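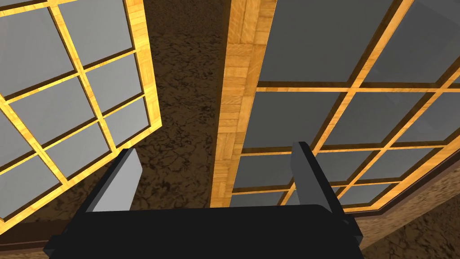

Gripper view in the simulator: fingers open, nothing held yet, a wooden post standing between two window panels.

Posted in: Projects > Teaching by Hand > Galleries

Steering Mirkeo: a gallery from the practice rounds

We spent most of August showing a simulated gripper what to do, one slow reach at a time, and I loved nearly every minute of it! Mirkeo is our name for the whole setup: a hand controller on the desk, a rendered room on the monitor, and a recorder that saves every move the person makes so a learning program can copy it later. Urszula Sowa did most of the driving. Tarek Tarawneh built the rooms and kept making them harder (thanks, Tarek).

The view at the top of the page is the one the driver works from. You look out over the gripper's broad black palm, with the two fingers pointing away from you, and it feels odd for the first few tries and then suddenly it's your own hand. Well, your own hand with two fingers and no wrist to speak of.

I picked this room for the gallery because I like it so much. The golden wood, the square gray panes, that parquet pattern on the post, and then a dark floor with a cracked look like dried earth. The light is flat and even, so you don't get much help from shadows when you're judging how far away something is. Urszula learned to read the slant of the window bars instead, and she got very good at it. I'm still terrible.

A few notes for anyone trying this at home or in a school lab:

Drive slower than you want to. The recorder keeps your wobbles too, and a program trained on wobbles will wobble right back at you.

Open the fingers wide before you start the approach. Our early runs had people opening and reaching in the same motion, and those were a pain to learn from.

Keep the bad runs in their own folder. We saved 3,401 runs in all and set aside 359 of them, mostly bumps and late grabs. Tarek wants to use those to teach recovery moves, and I can't wait to see how that goes.

Take breaks! Roughly 28 minutes was as long as any of us could drive before getting sloppy. After that we swapped seats, and the next person always needed five or so warm-up reaches before anything was worth keeping.

The training side runs on Virág, our little script for lining up recordings that were driven at different speeds. It's rough around the edges, but it does the job, and Tarek has promised to clean up the comments before we share it.

Next up is a room called Brullorness, with narrower gaps and a lot more clutter. Urszula has already tried it and came back grinning. We also want to try guiding a real arm by hand, where you just take hold of it and move it through the job, and see how those recordings compare with the ones from the controller.

Guvby Workshop | Contact us | All galleries | Back to top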